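Flullasbridge library to keep longer opening hours through the winter

4 November 2024

The library in Flullasbridge will stay open until seven in the evening on two nights a week until the end of March, the town council has confirmed. The late openings began as a trial in August and were due to stop when the clocks went back.

Councillors voted to carry on with them after hearing that 1406 visits had been made after five o'clock since the trial started. The council had set no target, but the report put before members said the number was higher than staff had expected for the summer months, when the building is usually quiet by mid-afternoon.

Shobha Ramasamy, who has managed the library for six years, told the meeting that most of the evening visitors were people who could not get there during the working day.

"We have always had people asking why we shut just as they are getting off the bus," she said. "Some of them had library cards they had not used since they were at school. They come in for a book, they print something, they sit down for half an hour. It is a very ordinary thing to want."

The extra hours are paid for from the council's reserve for community buildings, with a smaller sum from Trudley, the housing association that owns the flats behind the library on Edwards Street. Trudley agreed in the spring to support the trial and has said it will keep its share of the money in place until March.

Not all members were in favour. Meirion Penry, who represents the east of the town, said he had no quarrel with the library but was worried about using the reserve for wages.

"That money was put by for roofs and boilers," he said. "If we have a bad winter and the hall roof goes, I want to know where we find it." He asked for the spending to be looked at again in January, and this was agreed.

Emrys Cadwaladr, who chairs the meetings on community buildings, said the reserve was in good order and that the hall roof had been inspected last year. He said a full survey of all four council buildings would be ready before the January meeting, so that members could see the likely repair bills and the cost of the library hours side by side.

The vote was eight to three, with one member not voting.

Reading room

The decision also means that work on the upstairs reading room can go ahead as planned. The room has been used mainly for storage since the local history collection was moved to the ground floor. Boxes were cleared from it over the summer, and the carpet, which dated from before the building was last rewired, has been taken up.

The new tables were made by Kristof Van Leeuwen, a joiner with a workshop on the Kedix estate on the edge of town. He was chosen from three firms that put in a price. The order also takes in a low table for the children's corner and a set of shelves to go under the windows.

Mr Van Leeuwen said he had kept the tops plain because they would be written on, leaned on and wiped down every day.

"A library table gets harder use than a kitchen table," he said. "I said to Shobha, leave the finish alone for the first year and let me know how it is wearing. If there are marks I can come back and rub it down."

The room will seat 30 people when it is finished. It will have its own heating control, something readers have asked for over a number of years, and there will be sockets along the wall for people who bring a laptop. The window blinds have been ordered but have not yet come, and the room will not open until they are fitted. Miss Ramasamy said she hoped that would be before Christmas but would not promise it.

There is no lift to the upper floor. The council looked at putting one in and was given a price it said it could not meet this year. Books and newspapers from the reading room will be brought down on request, and two of the new tables will stay on the ground floor next to the large print section. Mr Cadwaladr said the question of a lift would be part of the January survey.

Evening groups

Several local groups have already asked to use the building on the late nights. A homework club for pupils in their first three years of secondary school will run from half past four until six. It is free, and pupils do not have to book, but a parent or carer needs to fill in a form on the first visit. Forms are at the front desk.

A reading group led by Gwion Watkins, a retired teacher, is moving to the library from the back room of the chapel, where it has met for the past nine years. Mr Watkins said the chapel had been good to them but the room was cold from November onwards and the chairs were hard.

"We lose people every winter and they come back at Easter," he said. "I would like to see if we can hold on to them. We also get through a lot of books, and it makes sense to meet where the books are."

The group meets on the first late night of the month. New members are welcome and there is no charge. It is reading a novel set in a fishing port this month, and there are spare copies behind the desk.

The family history society has asked for one evening a month from January. The library holds parish registers on film and a run of the local newspaper, and the society will have someone on hand to help people use the reader. Anyone who has old photographs of the town and would like them copied can bring them along and take them home the same evening.

Fines and printing

The council made two smaller changes at the same meeting. Fines on overdue children's books will end from the start of next month. Fines on adult books will stay as they are, though they will now be stopped once they reach the price of a cup of tea in the market café, a suggestion from the floor that was first taken as a joke and then passed with a figure attached. Printing in black and white goes up to 30p a sheet, and colour printing stays at 45p.

The library will also bring back its home delivery round for people who cannot get out. The round used to cover 40 households but stopped when the van was sold. Books will now be taken out by car, on one morning every three weeks. People who were on the old list will be sent a letter, and others can ask to be added by ringing the library or asking a neighbour to call in.

Parking

One matter that was not settled is parking. The car park beside the library is free for the first hour only, and several evening visitors have written to say this is not long enough for someone attending a group. The car park is run by the county and not by the town. Mr Penry said that on this point he was fully on the side of the library users, and he will write to the county to ask for free parking after five. A reply is not expected until the new year.

The street lamp by the side door, which has been out since September, has been reported again. Until it is mended, people leaving after dark are asked to use the front entrance.

The two late nights will stay the same as they were during the trial, and the times are shown on the library door and in the post office window. The library will close at one o'clock on Christmas Eve and open again on 2 January at the usual time. Books due back while it is closed can be returned in the first week of January without a fine. 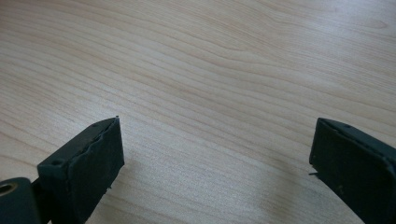
A light wooden tabletop with a matt finish.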